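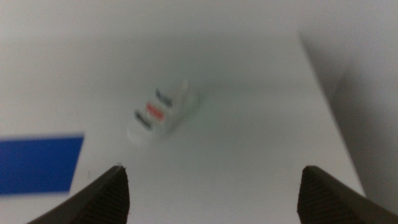

Why does hard water leave a film on a kettle but not on a cold glass jug?

Heat drives carbon dioxide out of the water, and the dissolved calcium bicarbonate then comes down as calcium carbonate, mostly on the hottest surface.

Rafia Sandhu has given that answer many times. She tests household bore water for Navaratnam, a small laboratory that takes samples by post from rural properties, and most of her callers begin with the kettle.

"Scale is a nuisance," she said. "It clogs an element and shortens the life of a hot water system. The things I'd rather they asked about don't leave a colour or a taste."

Nitrate is first on her list. It reaches shallow bores from fertiliser and septic systems, and boiling concentrates it. "People boil the water for a baby's bottle and think they've dealt with it. They've dealt with the bacteria."

The laboratory logged 1,696 samples in its last full year. August is the heaviest month, when owners check their bores ahead of the dry. Each sample is tested for 13 parameters, among them hardness, pH, iron, manganese and conductivity. Bacterial counts are a separate job with a separate bottle, which must be kept cold and arrive within a day.

Sandhu is particular about how the water is drawn. The tap should be upstream of any softener or filter, and it should run until the pump has cycled. The bottle is filled to the neck and capped at once.

"If there's a headspace, the pH drifts," she said. "Then somebody rings to say their own reading was different, and both readings were right at the time."

She reports hardness in milligrams per litre as calcium carbonate. Under 60 she calls soft. A result of 100 needs no treatment in her view, though shower screens will show it – and vinegar will take that off.

On softeners she was cautious. An ion exchange unit swaps calcium for sodium, and a garden watered from the softened line may suffer. She suggests plumbing it to the hot side only.

Her own house runs on tank water. She tests it once a year, after the gutters are cleaned.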